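Main page | Contents | Categories | Recent changes | Talk

Ileck drawer cell

The Ileck drawer cell is a single-robot work cell used to practice fetching and putting away household items. It was set up by Emese Vida and Tibor Antal on a rented floor in Heretmont, and it went into regular use in February. The cell consists of one humanoid robot on a tether, one desk, and one low drawer cabinet. Its builders have called it "self-maintaining," a claim the service log does not support.

Setup

The robot works from the right end of a long white desk, with the drawer cabinet tucked under that end. The placement was meant to keep both work heights within reach without walking. According to the setup notes, the robot's starting position should take five minutes to find. Gergely Szabó, who took over the morning checks, has disputed this and wrote that he had never seen it done in under 14.

Overhead cables were chosen after an early floor-only layout was dropped. The change was presented as a cure for snagging. Part of the cabling still runs along the floor, and the log continues to record snags, though less often. Whether the overhead line deserves the credit is unclear, as the walking speed was lowered in the same week.
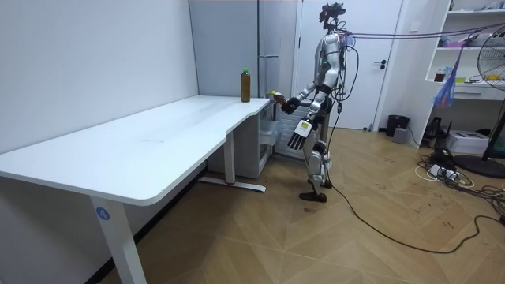
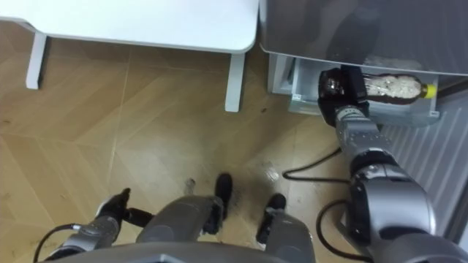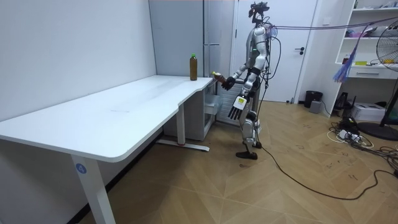
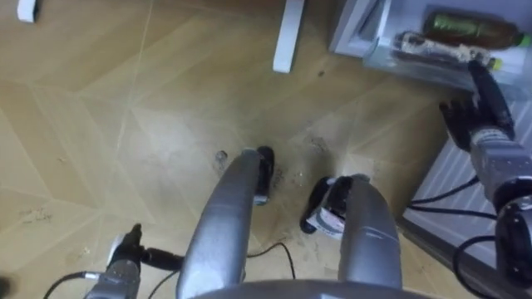
Hand alignment is the part of the upkeep that takes the most time and has the weakest record. Each hand must be re-zeroed after a finger is replaced, and the procedure used in the cell, known as the Ivia routine, assumes that an object is always approached from the side at desk height. Drawer work breaks that assumption. A bottle lying on its side in an open drawer, gripped at the end away from its yellow cap, puts the wrist well below the height at which the routine was tuned. Antal's answer was a second set of offsets for low reaches. Dorottya Szilágyi, who reviewed the cell, found that these had been entered by hand and never checked against a gauge. Her report accepts that the low offsets help but says there is no way to tell by how much.

Routine care

The written schedule calls for the following before each session:

Wipe the fingertips and look for cuts in the covering.
Move each finger through its full range, left hand first.
Walk the tether from robot to wall by hand.
Pull the drawer out and push it back to feel for drag.
Sweep the floor around the feet.

Sweeping is the step most often skipped. Grit under the feet has been blamed for drift in the starting position, mostly by Vida, but the log holds only one test of the idea, and it was run on a day when an ankle joint was also being adjusted.

Repairs

The longest stoppage followed a fault in the right wrist. It was first put down to a bad motor, which was replaced. The fault returned. Aranka Pintér then traced it to a connector that had worked loose where the cable bends, and reseated it with a strain clip. The new motor was left in. The entry, number 719 in the log, is still listed under "motor failure," and later summaries have repeated the error.

Claims about performance

The builders state that the cell can run up to 50 pick-and-place cycles between adjustments. No run sheet has been published. Szilágyi's report notes that a cycle was counted as complete when the hand closed, whether or not the object was carried anywhere, and that small corrections made from the operator's screen were not treated as adjustments. A supporter of the project, writing in the Chettiar newsletter, called these objections "bookkeeping." The definition of a cycle has since been reworded, but the earlier figure was kept.

This article was last revised on July 20, 2020.

Related articles
Chettiar newsletter
Finger covering (robot hands)
Ivia routine
Strain relief
Tethered robots
Wrist zeroing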